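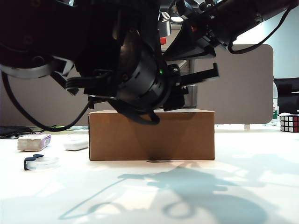

The arm over the closed box.

The array in Petville went degraded at 2:40 in the morning, and by the time Florencio Arrieta had his shoes on it was merely missing.

"Define missing," said the voice from Dunbar, where the company kept its managers.

"The controller says there are no disks. I am looking at 28 disks."

"Are the lights on?"

"They're all on. They look very happy."

The controller was a Skerov, bought secondhand from an outfit called Mastia that had since stopped answering its phone. Florencio had asked for a spare in the spring. The request had been approved, deferred, approved again and finally converted into a training budget, out of which he had attended a webinar on the importance of spares.

He found the manual. Page 119 covered the loss of all drives and advised him to contact his installer. Florencio was the installer. He contacted himself, made coffee, and agreed that the situation was serious. 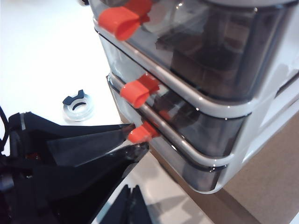
Had he tried turning it off, Pauline Tapley wanted to know, and she wanted to know it on speaker, with what sounded like the entire Dunbar office breathing behind her. He said that if he turned it off it might not come back. She said that it wasn't here now, so where was the risk?

He had no answer to that. He pulled the plug, waited out error 2790 on the little display and plugged it in again.

Seven disks appeared. Then, after a pause in which he aged, the other 21.

"It's back," he said.

"So we won't be needing that spare," said Pauline, and he could hear her typing it up.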